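February 13, 2023

Dear diary, I have been meaning to sit down with you all week and instead I have been sitting down with seed catalogs, and with a cup of tea that I keep letting go cold, so tonight I am making myself write before I do anything else. It rained until lunch. The gutter over the back step is dripping again in exactly the spot where I have to stand to find my keys.

The big news in this house is that I am finally working out where everything goes at Greseck, the new allotment. I signed for plot 229 at the start of the month and have thought of very little else! I tried planning it on paper first and used up 21 sheets of the good pad, all of them rubbed out and crossed over until I couldn't tell the beans from the path. So I laid the whiteboard down flat on the table and went at it with blocks and a marker, the way my grandmother used to plan her borders with buttons on a tea tray.
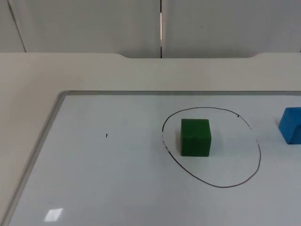
Posted by the keeper of the Wike Lane Diary
Filed under: home, plans, February

The green block is the greenhouse, or it will be when I can afford one, and the loop I drew around it is the gravel. I never could draw a circle. Mine came out lopsided, fatter toward the bottom right, and the line goes thin and patchy down the left, so I suppose that marker is on its way out. I rather like the shape, though, and I may dig it just like that, wobble and all. There is a clear bit of white all the way around the block, enough in my head for a wheelbarrow and for me behind it.

The blue one is the water barrel, over to the right and outside the gravel. I went back and forth on this for a whole evening (should it be inside, where I can reach it with the can, or outside, where it won't be in my way?) and outside is where it stands tonight. The left side is still bare but for one tiny black speck, and that is the part I lie awake over, happily. Potatoes, I think, and a row of sweet peas for no good reason except that I want them.

I looked up the Karnodach greenhouse again and it is 338 with the shelves, so that will have to wait. The smaller Pulline one would do, but then where would the tomatoes go?

Supper was soup and the last 2 rolls. I must remember to buy a new marker, and to call about the gutter in the morning before I talk myself out of it.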